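We use cookies to improve your visit. Accept | Settings

Choosing a plan when your doctor moves – speaker notes
By Ademir Sales
November | 12 comments | 87 shares

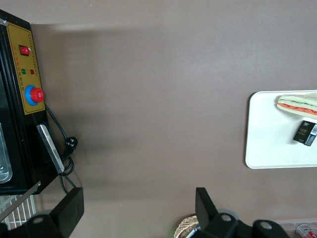 Good evening. I will talk tonight about one problem only: your doctor leaves the network in the middle of the year, and you still have treatment to finish. I worked at the Waden benefits desk for a long time, and this was the call we got most often. People think of coverage as one switch, on or off. I prefer to compare it to a panel with a green light, a red light and a big red stop button. The green light is your plan, which can stay active the whole year. The red light is one doctor, who may leave it. And the stop button is canceling the plan, and I ask you please not to touch it before you have made two phone calls.

(Pause. Ask who had this happen.)

First call: the insurance company. Ask for "continuity of care." Say these words exactly, they usually know them. Ask how many days you have, and ask for the form by mail and by email.

Second call: the doctor's billing office. The person at the front desk may be very kind but may not know the contract dates. Ask for billing.

Tell the Hoàng family story here, with their permission. The letter came on a Wednesday. They put it in a drawer, and the next visit was billed as out of network. The bill was 2000 dollars. With the form, they would have paid 194.

Then the Etness clinic. Same doctors, new owner, new tax number. The directory still showed the old name – so check the number also, and write down the day you checked.

If somebody asks about Herneck: their form is two pages, and the doctor must sign the second one. Do not go into the appeal process, it is the subject of the next talk.

Leave time for questions. Paper copies of the form are on the chair near the door.

Get our newsletter. Enter your email to subscribe.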